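**Stock note, 2nd December:** the grey and the dark blue are both in. The cream version sold out in November and Morlow has not given us a date for more.

# Morlow Saklow over-ear wireless headphones

The Saklow is a closed-back, over-ear Bluetooth headphone with noise cancelling, a cable socket and a battery that runs for nearly 40 hours. It replaces the older on-ear model of the same name. The old pads, cable and case do not fit this one, so please check which you have before ordering spares.

It is meant for everyday use at home and on the train. The drivers are 40 mm across and the sound out of the box is fairly even, with a little extra in the bass. If you find that too much, it can be turned down in the Shezi app, and the setting is stored in the headphones themselves, so it stays the same when you change phone.

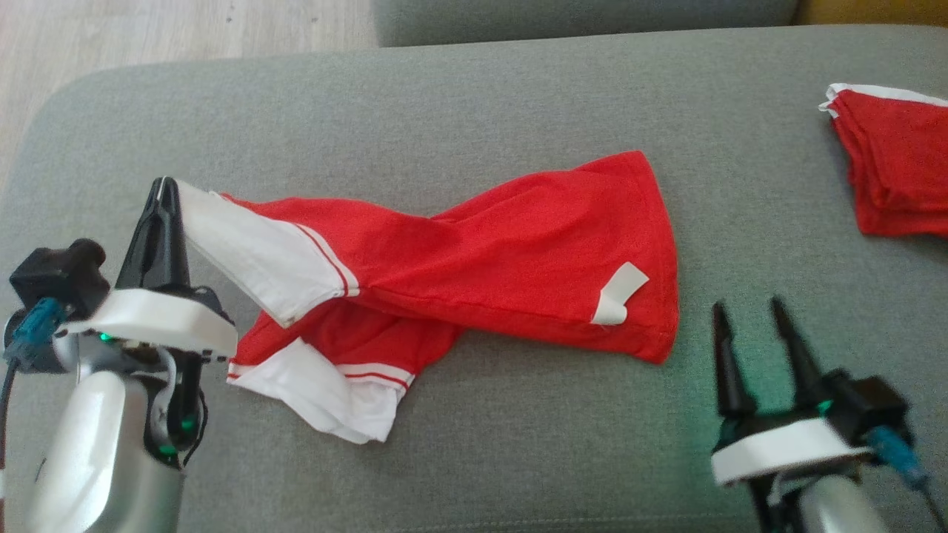 *Red and white fabric on grey upholstery.*

## Fit and controls

The headband is padded along the top and slides out on both sides with firm clicks. The cups turn flat for packing and swivel enough to sit well on most heads. People who wear glasses may want to loosen the band by one click, as the pads press quite firmly when new. They soften after a few weeks.

All the controls are real buttons. Volume up and down are on the back of the right cup, with the play button between them. The power switch is on the left cup and slides, so you can tell by touch whether the headphones are on. The noise cancelling button is below it:

- press once to turn noise cancelling on or off
- press and hold to let outside sound through
- press together with play to start pairing

There are no touch panels. There is also no wear sensor, so music carries on playing if you take the headphones off. Press play to stop it.

## Noise cancelling

It works best on steady low sounds such as engines, fans and boilers. Voices are made quieter but you will still hear them. There is only one strength, and it uses more power than listening without it. The battery time given on this page is with noise cancelling off.

Wind can cause a fluttering noise at the microphones. Turning noise cancelling off when walking outdoors will clear it up. Noise cancelling also works with the cable plugged in, as long as the headphones are switched on.

## Connecting

The Saklow can stay connected to 2 devices at once, for instance a phone and a laptop. Sound from the second device will only play once the first has been paused. Calls come through from either. To add another device, hold play and the noise cancelling button until you hear the tone, then choose "Saklow" from the list on your device.

Most televisions with Bluetooth will pair, but on some sets the sound runs slightly behind the picture. The cable avoids this. It plugs into the left cup and works even with a flat battery, though the sound is a bit thinner and the buttons do nothing.

The Shezi app is free and optional. You need it for the tone settings, for software updates and for switching off the spoken messages. It asks for an email address only if you want to register the warranty through it.

## Charging and care

Charging is by USB-C. A cable is supplied but a plug is not; any ordinary phone charger will do. The light by the socket is orange while charging and goes out when full. You cannot use the headphones wirelessly while they charge.

Wipe the pads with a soft cloth, slightly damp if needed, and let them dry before putting the headphones away. Avoid alcohol wipes – they dull the coating. The pads twist off to the left and can be replaced at home without tools. The headphones are not waterproof and are not suitable for running in the rain. 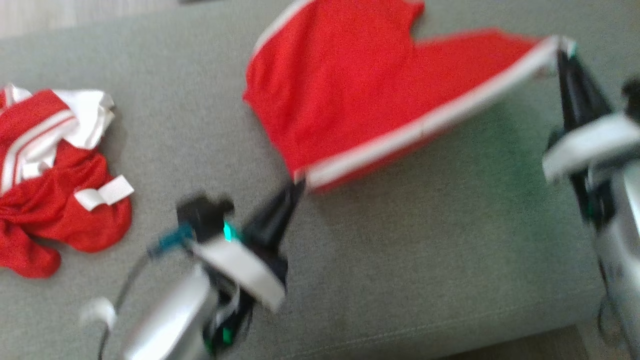 ## In the box

- Saklow headphones
- Zipped case
- USB-C charging cable
- Headphone cable
- Printed quick guide

## Delivery, returns and warranty

Anddale sends orders by tracked post. Headphones can be returned if you change your mind, provided the pads are clean and everything listed is back in the box. Please use the original packaging, as the case alone does not protect the headband well enough in the post.

Morlow's warranty is 2 years from the date of purchase. It covers the battery, drivers, buttons and sockets. It does not cover the pads, or damage from water or sitting on them. Keep your order email, as Morlow will ask for it with any claim.

Spare pads are sold in pairs and listed under Morlow accessories. Choose "Saklow over-ear".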